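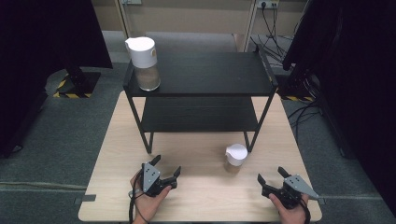 Dorin Stoica

Storing dry goods in glass jars with pouring lids

Spouted lids suit anything that flows: sugar, salt, rice, couscous, fine oats. They do not suit flour, cocoa or powdered sugar, which bridge across the opening and then drop all at once. For those, use a wide mouth and a scoop.

Cleaning. Take the lid apart if it comes apart. Wash the jar in hot water with a little dish soap, rinse twice and stand it upside down on a rack overnight. A jar that looks dry at 9 in the evening often has a film of water under the shoulder. Sugar will find it and set into a ring that has to be soaked out.

Old smells in the lid come out with baking soda and warm water, one tablespoon to a cup. Leave the lid in it for an hour. Vinegar works on the glass but tends to stay in soft seals.

Filling. Use a funnel with a neck at least as wide as your thumb. Tap the base on a folded towel halfway through to settle the contents, then stop an inch below the rim. A jar filled to the top will not pour evenly until the first cup is gone.

I weigh everything on an old Buschmann kitchen scale. Put the empty jar with its lid on the scale, note the figure in grams and write it on a strip of tape under the base. My largest jar is 1,698 empty. After that, one weighing tells you what is left. When the rice drops to 300 net, it goes on the shopping list.

Do not top up. Empty the jar into a bowl, fill with the new stock and put the old on top. In July I also freeze new grain for four days in a sealed bag before it goes into glass, and let it come back to room temperature with the bag still closed.

Lumps. Brown sugar needs a tight lid and should not be kept under a spout at all. White sugar that has caked can be broken with a fork and sieved. For salt, a teaspoon of dry rice in the jar helps in a damp kitchen - change it every couple of months.

Placement. Keep jars away from the stove and out of direct sun. On a small tiered shelf, check that all the feet touch before loading it. Put heavy jars on the lower level, and store oily seeds and ground nuts in the refrigerator.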